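Re: shelves by the brick wall, what stays and what goes
From: Lise Morin
To: Jiline space list
Date: 11/21/21

Brunello Mazza wrote:
> I was in on my own last night and couldn't find the extension cord
> again. Can we please agree on what lives on the white shelves? I
> don't mind doing the sorting but I don't want to throw out somebody's
> stuff. Also is the vacuum supposed to be kept there or in the hall
> closet? It was in the closet in April. I would also like to know who
> has the key to the Ferri cabinet.

Brunello, thanks for bringing it up. I have the Ferri key. It is on the hook inside the office door now, with a blue tag.

On the shelves, I would like to go tier by tier so there is no confusion later. The top tier should be for things with a plug. The kettle is already up there and so are the black cables, which hang over the front and need to be coiled and tied. I bought a pack of 30 velcro ties from Wolia and left them in the office drawer. Your extension cord is probably somewhere in those cables.
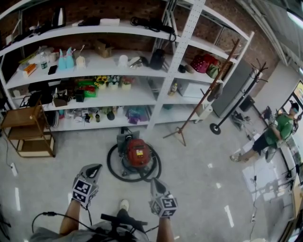 Where should the vacuum go when we're done with it?
Back in the hall closet, with the hose looped over the hook on the left side. The floor by the shelves has to stay clear so people can get to the lower tiers.

The second tier is the one that fills up fastest. I'd keep the two spray bottles there, in the middle, where anybody wiping down tables can reach them. Cups and mugs go back to the kitchen. Water bottles go home with whoever brought them. Bags and pouches are personal, so please pick yours up. Anything still there when I do the sorting goes into a carton marked with the date and stays in the office for 3 weeks. After that it goes to the thrift store.

The artificial flowers on the tier below can stay. They are for the front tables when we have visitors and they don't take up much room. The little pots should be dusted, though. I did a few with a dry paintbrush last time and it worked fine.

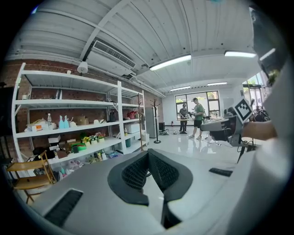
The bottom tier is for packaged things. Bags and packets get pushed in there and then we buy the same thing twice, so I would like to put them in bins with a label on the front. Dremeo has a clear one with a lid, item 617 in their catalog, and two of those would fit side by side with a little room left over. I measured the depth but not the height between tiers, so if anyone is in before me please check that with the tape from the office.

Folding chairs should go back on the rack by the door after use. If one is left in front of the shelves, you have to move it to get at that end.

Brunello, if you still want to do the sorting I can help for a couple of hours. It took me over 2 hours alone last time and most of that was carrying things to the kitchen and back. Let me know which evening suits you and I'll bring the labels and a marker. I still need to ask the office whether they mind us keeping the carton in there.

Lise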